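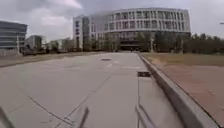
Search this site Enter keyword Go

Odgate Forecourt Paving: Frequently Asked Questions

How often is the concrete cleaned?
Twice a year, with the main wash in October. Spills are spot cleaned when reported.

Why are there joints between the slabs?
Concrete moves with heat and cold. The joints control where it cracks. Please don't fill them with mortar or sand.

Can I park on the concrete?
No. Deliveries go to the Dravard Street dock. Trades vehicles need a permit, which costs $80 and covers 2 days.

Can I ride a bike or scooter there?
Yes, at walking pace. Get off if it's crowded.

Does the same permit cover the brick-coloured paving past the kerb?
No. Keep all vehicles off it, including trolleys carrying more than 498 kg.

When will the grass be watered?
It isn't irrigated. It browns off in dry spells and greens up after rain.

Who do I tell about a lifted slab or blocked drain?
Use the Demlow maintenance form. Allow 6 working days for a reply.

Last updated 15 Jan 2025

Comments (3)

gumleaf: Is the permit per vehicle or per job?

parkside_unit: Per vehicle. I had to buy two.

tradie_bk: The form wouldn't take my photo of the slab. Ended up ringing.

Related
Pramanik Walk: lighting and access
Bin collection at Odgate
Dravard Street dock hours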